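Open Day at Plolteo Brings Neighbors Into the Robot Kitchen

Plolteo, the small robotics workshop on the upper floor of the old Siriwardena building, opened its doors to the public in December for the first time. From two in the afternoon until the early evening, 291 visitors climbed the stairs to see how robot arms are taught to work in a kitchen. The organizers had prepared 251 name badges, so the last guests received theirs written by hand on paper tape.

The visit began in the hallway, where a short film explained the history of the workshop. Plolteo started as a repair service for packing machines and moved to kitchen work after it received a first order from Workent, a company that plans canteens for offices and hospitals. Workent wants to know which simple jobs could be given to a machine during the quiet hours of the night, for example putting dishes back in their places or preparing trays for the morning.

After the film the guests went in small groups to the test kitchen. Hacer Uçar, who leads the daily work there, explained that an operator first guides the arm through a task many times, and the computer learns from these recordings. The team has collected 4,000 of them up to now. "People expect that the difficult part is the strength or the speed," she said. "For us the difficult part is a spoon which lies a little differently than yesterday."

Many of the questions were about safety. Ms. Uçar showed the stop button and let the children press it, which they did with great pleasure and more often than was planned. She also told the parents that the arms move slowly when a person is in the room, and that a member of the team always stays close to the controls.

One father asked why the team does not practice in an empty laboratory with plain blocks. Azadeh Kordestani, an engineer who joined the workshop last spring, answered that plain blocks were used in the first months, but the results did not help much later in a real kitchen. A counter at home is full of things, she said, and the robot must learn to work between them. The plate of toy fruit was the favorite of the younger guests, and several of them asked if the robot is allowed to eat.
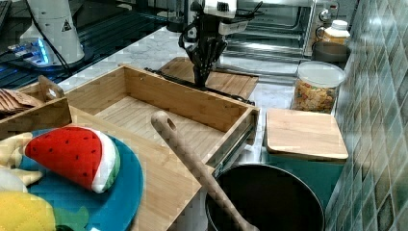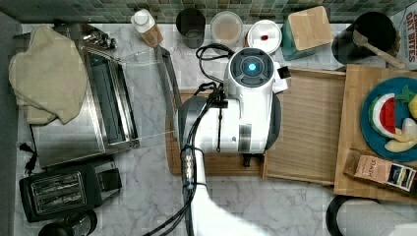 The robot hand above the counter in the Plolteo test kitchen, with the plate of toy fruit close by.

Visitors who wanted to try the work themselves could sit down at a practice station in the next room. There they moved a small cube from one box to another with a hand controller. It looks easy, but most people needed several attempts, and a retired bus driver from Misanton got the longest applause of the day when he did it on his first try.

Not all guests were convinced. A cook from a school canteen said that she would be glad to have help with the heavy pots, but she does not want a machine near her knives. Ms. Kordestani thanked her for the remark and wrote it down. Such comments are useful, she said, as the team consists mostly of engineers and only 2 of them have ever worked in a professional kitchen.

The entrance was free, and coffee and cake were offered by the bakery on the ground floor - served by people, as a sign on the table pointed out. Plolteo plans to repeat the open day before the summer. School classes can already ask for a morning visit at the reception of the Siriwardena building. Groups should not be larger than the test kitchen allows, so bigger classes will be divided.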